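Prendelthorpe Dialect Word List

README, last changed in December

What is in this collection

The collection is a list of words and short sayings used in the villages near Prendelthorpe. It has nearly 1,000 entries. Each entry gives the word, its meaning in standard English, one sentence where it is used, and the decade when the speaker was born. For 400 of the entries there is also a note on pronunciation.

Files

words.csv contains the main list, one entry per line
sayings.csv contains longer expressions
notes.txt contains remarks on spelling and on doubtful cases

All files are saved as UTF-8. Please do not open them in an older spreadsheet program, it may damage the accents.

How the words were collected

Dumisani Mofokeng spoke with older residents at their homes and wrote the words by hand. Later he typed them in Undosico, and the export was cleaned with a small script. A word was accepted only when 2 speakers gave it independently. Words known from one speaker are kept in notes.txt.

Spelling

There is no fixed spelling for this dialect. We have followed the speakers where they had an opinion, and otherwise the older Semwal list. When both forms are common, the second one is given in the column "variant".
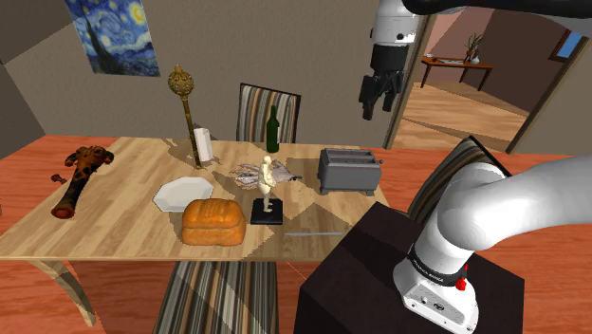 Known problems

Words for farming and weather are many, but words for cooking and for school are few. Younger speakers are almost absent. In sayings.csv the last 100 lines have not yet been checked for repeated entries, so the same saying can appear with small differences. The column "origin" should be used with caution, as it often contains only a guess of the speaker.

Use and corrections

You may copy and change the list for any purpose if you name the source. Corrections are very welcome. Please send the line number together with the new text, and mention in which village you have heard the word.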